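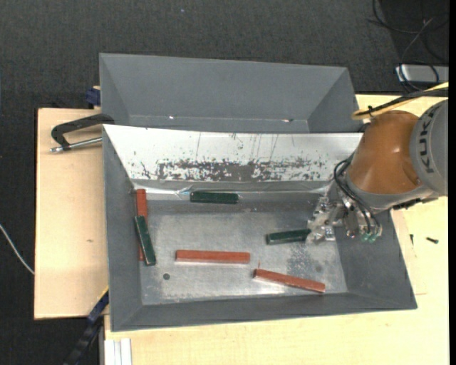 ## Receiving the 2 meter band and weather satellites at home: workshop tips

These are notes from building and rebuilding small ground stations on a kitchen table and a garage bench. They assume you already own a cheap USB receiver and a laptop.

**Cutting the elements.** Measure from the same end of the tubing every time, and mark with a scribe. A felt marker line is wide enough to throw off a short element. Cut slightly long, then file down. Deburr the inside as well as the outside or the end caps won't seat.

**Coax.** Keep the run between antenna and preamp as short as you can manage. Mine is 92 centimeters. Don't pull the cable tight around a corner; a loop as wide as a dinner plate is fine. If the jacket has a nick in it, replace the cable before winter. Water travels a long way under the braid.

**Connectors.** Tin the center pin before you assemble anything. Wrap outdoor joints with self-fusing silicone tape, starting at the lower end and working up, so each turn overlaps the one beneath it like roof shingles. Vinyl electrical tape goes over that. Vinyl alone gets gummy by the second summer.

**Mast.** A closet rod will do for a test but it warps. I use a length of galvanized fence rail in an Ahn tripod base, with two sandbags on the legs. Ground the mast according to your local code, and disconnect the feed line when storms are forecast.

**Preamp box.** The Trondilier box is roomy and cheap. Drill the cable holes in the bottom face only, and add one small weep hole. Put a bag of desiccant inside and write the date on the lid. I change mine every February.

**Noise.** If the waterfall display is full of evenly spaced lines, go through the house and unplug things one at a time. Start with phone chargers, LED lamps and anything with a dimmer. In our house it was the aquarium light. A clip-on ferrite at the laptop end of the USB cable also helped.

**Storage.** Recordings pile up fast. One pass at full bandwidth can fill about 1000 megabytes, so decode it, keep the picture, and delete the raw file unless something in it looks odd. Name files by date and satellite, in that order, so they sort properly.

**Pass times.** Refresh the orbital data weekly. Old data will have you standing in the yard pointing a Yagi at nothing. The Rallel rotator reads the same text file as most tracking programs, but it wants plain line endings.

Last edited July 24, 2025. The parts list for the Urnar turnstile antenna is on its own page.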